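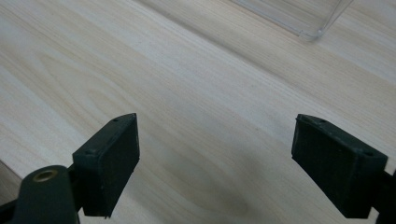

온라인 슬롯 페이테이블 읽는 법, 천천히 따라 해보기

안녕하세요, 오늘은 조금 긴 글이 될 것 같아요. 차 한 잔 옆에 두고 읽어 주시면 좋겠습니다. 지난 1월에 올린 글이 무료 스핀 조건에 관한 것이었는데, 그 글에 달린 댓글 중에 "그런데 페이테이블은 도대체 어디서부터 봐야 하나요?"라는 질문이 꽤 많았거든요. 저도 처음 슬롯을 접했을 때 그 작은 글씨들을 그냥 넘겨 버렸던 사람이라 그 마음을 아주 잘 압니다. 그림이 예쁘니까 일단 돌려 보고 싶잖아요!

그래서 이번에는 게임 하나를 정해 놓고 처음부터 끝까지 같이 읽어 보려고 합니다. 예로 쓸 게임은 Trilum이라는 비디오 슬롯이에요. 릴이 다섯 개, 줄이 세 개인 아주 평범한 구성이라 연습용으로 딱 좋습니다. 중간에 Lumanlan과 Fatura라는 게임도 잠깐씩 나올 텐데, 서로 비교해 보려고 가져온 것이니 꼭 해 보셔야 하는 건 아니에요.

시작하기 전에

반드시 무료 체험 모드로 여세요. 페이테이블은 체험 모드에서도 똑같이 볼 수 있고, 돈이 걸려 있으면 마음이 급해져서 글이 눈에 잘 안 들어옵니다(제 경험담입니다). 성인만 이용할 수 있다는 점, 그리고 사는 곳에 따라 온라인 도박 자체가 불법일 수 있다는 점도 먼저 확인해 주세요. 한국에 계신 분이라면 특히 그렇습니다. 이 글은 게임의 규칙을 읽는 방법에 관한 글이지 어디서 하시라고 권하는 글은 아닙니다.

종이와 펜도 있으면 좋습니다. 저는 아직도 손으로 적어요.

1단계. 페이테이블 열기

Trilum은 화면 왼쪽 아래에 알파벳 i가 들어간 동그란 버튼이 있습니다. 그걸 누르면 설명 화면이 열려요. 게임에 따라서는 줄 세 개짜리 메뉴 안에 숨어 있기도 하고, Lumanlan처럼 설정 톱니바퀴를 먼저 누르고 한 번 더 들어가야 하는 경우도 있습니다. 휴대폰에서는 버튼이 정말 작게 나오니 화면을 가로로 돌려 보세요. 훨씬 누르기 편합니다.

열고 나면 보통 여러 장으로 되어 있습니다. 첫 장만 보고 닫는 분들이 많은데 끝까지 한 번 넘겨 보시길 권해요. 중요한 내용은 오히려 뒤쪽 장에 작은 글씨로 적혀 있는 경우가 많답니다.

2단계. 당첨금이 배수인지 금액인지 확인하기

여기서 제일 많이들 헷갈리세요. 어떤 게임은 당첨금을 배수로 적어 놓고, 어떤 게임은 현재 베팅액에 맞춰 계산된 금액으로 보여 줍니다. 구분하는 방법은 간단해요. 페이테이블을 닫고 베팅액을 한 단계 올린 다음 다시 열어 보세요. 숫자가 바뀌었으면 금액이고, 그대로면 배수입니다.

배수라면 한 가지를 더 보셔야 합니다. 라인 베팅의 배수인지 총 베팅의 배수인지 하는 문제예요. Trilum의 최고 심볼은 다섯 개가 나란히 나오면 303이라고 적혀 있는데, 처음 보면 우와 싶지요. 그런데 이건 라인 베팅의 303배입니다. 페이라인이 81개이고 모든 라인에 한 크레딧씩 건다면 총 베팅이 81크레딧이니까, 303을 81로 나누면 총 베팅의 네 배가 조금 안 되는 셈이에요. 느낌이 확 달라지죠?

예전에 제 오랜 독자이신 Clementina Cardoso 님이 메일을 주신 적이 있어요. 분명 당첨이라고 음악이 요란하게 나왔는데 잔액은 오히려 줄었다고, 게임이 고장 난 것 아니냐고 하셨습니다. 같이 계산해 보니 라인 하나에서 받은 당첨금이 그 스핀의 총 베팅액보다 적었던 거예요. 고장은 아니었고, 화면이 축하해 준 그 스핀이 계산상으로는 손해였던 것이지요. 이런 일은 라인이 많은 게임에서 아주 흔합니다.

3단계. 심볼을 세 무리로 나누어 적기

이제 펜을 드실 차례입니다. 저는 종이를 세 칸으로 접어서 씁니다. 첫 칸에는 A, K, Q, J 같은 글자 심볼을 적어요. 대개 당첨금이 낮은 심볼들입니다. 가운데 칸에는 그림으로 된 일반 심볼을, 마지막 칸에는 와일드와 스캐터 같은 특수 심볼을 적습니다.

각 심볼 옆에는 최소 몇 개가 나와야 당첨인지 꼭 써 두세요. 보통은 세 개부터인데 Trilum은 최고 심볼만 2개부터 당첨금이 나옵니다. 이런 예외가 은근히 많아요. 반대로 Fatura에서는 글자 심볼이 네 개부터라서 세 개가 나란히 나와도 아무 일도 일어나지 않습니다. 모르고 돌리면 왜 안 주나 싶어서 한참 화면만 쳐다보게 되지요. 제가 그랬습니다.

4단계. 와일드가 무엇을 대신하지 못하는지 보기

와일드 설명에서 "모든 심볼을 대체합니다" 뒤에 붙는 말을 읽어 주세요. 거의 언제나 "단, 스캐터와 보너스 심볼은 제외"라는 말이 붙습니다. 어느 릴에 나오는지도 함께 적혀 있을 텐데, Trilum의 와일드는 둘째, 셋째, 넷째 릴에만 나와요. 그러니까 와일드만으로 다섯 칸을 채우는 일은 기본 게임에서 생길 수가 없습니다.

와일드에 배수가 붙는 게임이라면 배수끼리 더하는지 곱하는지도 확인하시고요. 두 배짜리와 세 배짜리가 한 라인에 같이 있을 때 다섯 배가 되는지 여섯 배가 되는지, 게임마다 정말 다릅니다.

5단계. 스캐터와 무료 스핀 조건

스캐터는 라인과 상관없이 화면 어디에 나와도 세어 주는 심볼입니다. 여기서 적어 둘 것은 몇 개가 나와야 무료 스핀이 시작되는지, 몇 번을 주는지, 무료 스핀 중에 다시 걸릴 수 있는지예요. 그리고 무료 스핀의 베팅액은 대부분 그것을 발동시킨 스핀의 베팅액으로 고정됩니다. 도중에 바꿀 수 없어요.

Lumanlan은 첫째, 셋째, 다섯째 릴에만 스캐터가 나옵니다. 첫째 릴에 안 나왔다면 그 스핀은 무료 스핀과 인연이 없는 것이니, 나머지 릴을 보며 두근거릴 필요가 없는 셈이지요.

6단계. RTP와 변동성 찾기

RTP는 이론상 환수율이라고도 하는데, 대개 설명의 마지막 장에 있습니다. 아주 많은 스핀을 했을 때 베팅액 가운데 얼마가 당첨금으로 돌아가는지를 계산한 값이에요. 오늘 저녁 내 잔액이 어떻게 될지를 알려 주는 숫자가 아니니 오해하지 마세요. 또 같은 게임이라도 사이트마다 다른 RTP 버전을 쓸 수 있어서, 소개 글에서 본 값을 믿지 마시고 지금 열려 있는 그 게임 안의 값을 보셔야 합니다.

변동성은 당첨이 얼마나 들쭉날쭉한가를 말합니다. 낮으면 작은 당첨이 자주, 높으면 긴 침묵 끝에 큰 당첨이 가끔 나오는 쪽이에요. 저는 감을 잡으려고 Fatura 체험판을 285번 돌리면서 일일이 적어 본 적이 있는데요, 무료 스핀은 딱 2번 걸렸습니다. 물론 이 정도 기록으로 확률을 알 수는 없어요. 그래도 변동성이 높다는 게 어떤 기분인지는 확실히 배웠습니다. 손목도 좀 아팠고요!

7단계. 최대 당첨 한도와 오작동 조항

마지막 장에 있는 최대 당첨 한도도 한 번 봐 주세요. 한도에 도달하면 남은 무료 스핀이 있어도 그 자리에서 끝나는 게임이 있습니다. 그 옆에는 보통 "오작동 시 모든 당첨과 플레이는 무효"라는 문장이 있고, 접속이 끊겼을 때 스핀이 어떻게 처리되는지도 적혀 있습니다. 대부분은 다시 접속하면 이미 정해진 결과를 이어서 보여 줍니다.

적어 둔 종이 활용하기

여기까지 하셨으면 종이 한 장이 제법 빼곡해졌을 거예요. 두세 게임만 이렇게 해 보시면 네 번째부터는 훑어보기만 해도 눈에 들어옵니다. 저는 이 종이들을 Astwood라고 적힌 낡은 서류철에 모아 두는데, 가끔 꺼내 보면 옛날에 제가 뭘 잘못 이해했는지도 보여서 재미있어요.

한 가지만 더요. 페이테이블을 잘 읽는다고 해서 이길 확률이 올라가지는 않습니다. 결과는 난수로 정해지고, 길게 보면 하우스가 유리하게 만들어져 있어요. 혹시 체험 모드를 넘어 실제로 즐기시는 분이라면 잃어도 괜찮은 금액과 시간을 미리 정해 두시고, 조절이 어렵다고 느껴지면 꼭 전문 상담 기관에 이야기해 보세요. 한국에서는 국번 없이 1336으로 전화하시면 도박문제 상담을 받을 수 있습니다.

클러스터 방식처럼 페이라인이 아예 없는 게임은 읽는 순서가 조금 달라서 다음 글에서 따로 다루겠습니다. 따라 하시다가 막히는 부분이 있으면 게임 이름과 함께 댓글로 남겨 주세요. 답이 조금 늦더라도 꼭 읽어 보고 있습니다.

마지막 수정: 2023년 7월 13일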